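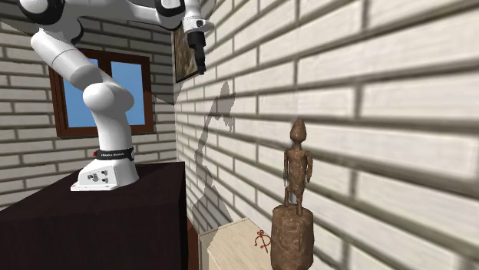 Vernia sim cell - setup and upkeep

Simulated single-arm cell for pick-and-place work with a carved figurine. Rendered frames only, no hardware logs. Maintained at Haberkorn, built on the Mornine scene loader.

Setup
Load the room, then the arm, then the props. The arm base is fixed to the top of the dark brown cabinet. Run the joint check before the first episode. Each batch holds 800 episodes, and the loader restarts between batches.

Upkeep
Recalibrate the wrist view every 2,000 resets. If the gripper linkage jitters at load, drop the solver step and reload the arm alone. 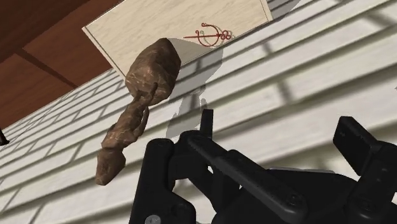
Cinunik replied on the tracker that reloading the arm alone left the old finger offsets in place, and that clearing the cache first fixed it.

The cache step is now part of the reset script as of version 6 - older checkouts need it run by hand.

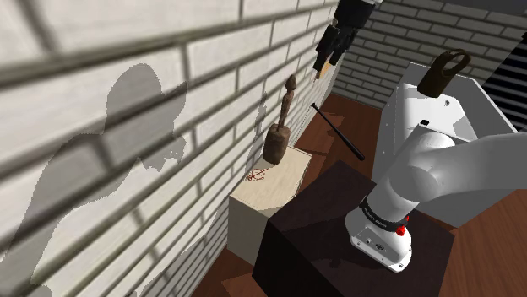 Checkouts with local prop edits should also rebuild the collision meshes. Known issue: seed 195 fails the joint check.

Last updated July 28, 2019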